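Lab 4 Handout: Comparing Grippers and Wrist Cameras on a Two-Arm Station

Read this before your bench slot. The lab takes one session of 100 minutes, and the Saturday group uses the same sheet.

Background

So far you have worked with one arm and rigid parts. This week's objects bend, open, and slide on the table. A booklet is a good test piece: the cover is slippery, the pages are thin, and it has a fold that can close again when you let go. Most of the trouble comes from the fingertip getting under an edge, so fingertip shape matters more than grip force.

You will compare two finger sets. The Drenby set is tapered with an open frame. The Asero set is a flat parallel pad, 36 mm wide. Both fit the same wrist mount, and you change them with the arm powered down.

Setup

1. Log in to the Zavala controller and load the profile for your station.
2. Home both arms, left first.
3. Check both wrist camera feeds. If a feed freezes when the wrist turns, look for a tight cable before you restart anything.
4. Leave slack in the camera cables. They should run back along the arm link and stay clear of the fingers through the whole motion.
5. Place the booklet near the middle of the work area, where both arms can reach it.

Procedure

Run each task with the Drenby fingers, then repeat with the Asero pads.

Task A: Touch the left edge of the open booklet with the left gripper and the right edge with the right gripper. Do not close on it yet. Record the tip position from the controller.

Task B: Hold the left side still and lift the right page.

Task C: Close the booklet using both arms.

Do 31 trials per task if time allows. A trial is a failure if the booklet slides off its start mark or if you have to reach in and reset it. Save each run to the Jimgate folder with the finger set in the file name.

Camera notes

The wrist cameras look down past the fingers, so the view is best before contact. Once the tips are at the edge, the fingers can hide the part you care about. Use the fixed view to judge the approach angle and the wrist views for the last bit of travel. Write down which view you used — graders will ask.

Shiny covers can throw glare back at one camera and leave the other clean. If this happens, turn the booklet a little and note the new angle.

To hand in

A table of successes by task and finger set, one short paragraph on the most common failure, and your choice of fingers for thin objects with a reason drawn from your own data. Limit is 2 pages. Reports are due at the start of the next lab.

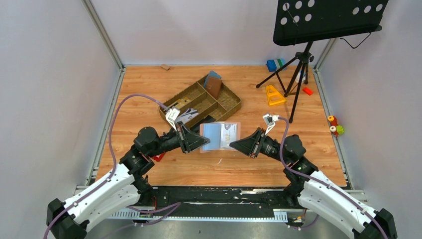

Figure 1. Task A, both grippers at the edges of the open booklet.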